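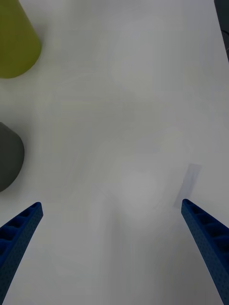 Kerik Relaunches Its 1879 Mustard, Having Run Out of Ways to Improve It

FLALDEN, January. Kerik, maker of mustards, pickles and other things people forget at the back of the refrigerator, today announced the return of its original coarse-ground mustard. The recipe dates from 1879 and was last sold in its full-strength form before the company discovered market research.

Over the years the mustard was made smoother, then sweeter, then smoother again. A low-tang version followed. Sales of the low-tang version were also low. Last spring the company's kitchen in Flalden went back to the handwritten recipe book and made a trial batch of 1100 jars, which sold out at the factory shop in 11 days, mostly to people who wanted to complain that it should never have gone away.

The relaunched mustard contains brown mustard seed, vinegar, water, salt and a little horseradish. The seed is soaked overnight and ground once. Earlier versions were ground three times, at some expense, to remove the texture that customers have since asked to have put back.

"We spent a long time asking shoppers what they wanted from a mustard, and they told us they wanted it to taste like mustard," the company said in a statement. "We have taken this on board."

The seed comes from growers around Hutau, where the soil is heavy and the summers are short. Vinegar is supplied by Mägi, which has been making it for Kerik long enough that the contract still specifies delivery by horse. Both parties have agreed to overlook this.

The label has been redrawn from an old shop poster. It shows a sailing ship, although Flalden is nowhere near the sea and never has been. The company looked into the matter and found no explanation in its records, so the ship stays.

Kerik Original will be sold in a glass jar with a metal lid, alongside the current smooth mustard, which remains available to those who prefer it. The low-tang version will be retired once existing stock is gone. At the present rate this may take a while.

Shops in the Flalden area will carry the new jars from the end of the month, with wider distribution to follow in spring. The factory shop opens at 10 and will have bread and sausage on hand for tasting. Visitors who remember the mustard as being hotter are welcome to say so at the counter, where there is a book for the purpose.

About Kerik
Kerik makes mustard, pickled cucumbers, beets and more than 10 kinds of relish, one of which is popular. The company is based in Flalden.

Trade inquiries and sample requests: Kerik sales office, Flalden.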